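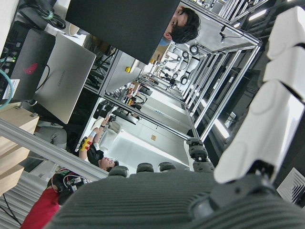 Section 9: Setting Up Your Cadel Drip Irrigation Timer

Welcome to the fun part! Your Cadel is about to take over the watering, and your tomatoes are going to love it.

1. Turn off the outdoor faucet and remove any old hose fittings.
2. Press the rubber washer into the timer inlet until it sits flat.
3. Screw the timer onto the faucet by hand. Hand-tight is plenty!

CAUTION: Never use a wrench on the inlet collar. The threads can strip.

4. Slide in the batteries and close the cover until it clicks.
5. Press and hold SET, then choose your start time and a run time of 12 minutes.

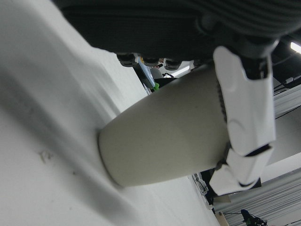

Next comes the flow test, and it's a great way to get to know your system. Open the faucet, press MANUAL, and let the line fill before you check the drippers. You'll need something to catch the water. A plain paper cup like this one, narrower at the base and wide at the mouth, fits nicely under a dripper (stand it upright, of course). Run the line for the full 12 minutes and measure what you've caught. You're looking for 200 ml from each dripper.

NOTE: Low reading? Rinse the inlet filter and test again.

6. Press AUTO. The drop symbol will blink, and you're watering!

Bring the timer indoors before the first hard frost and take out the batteries.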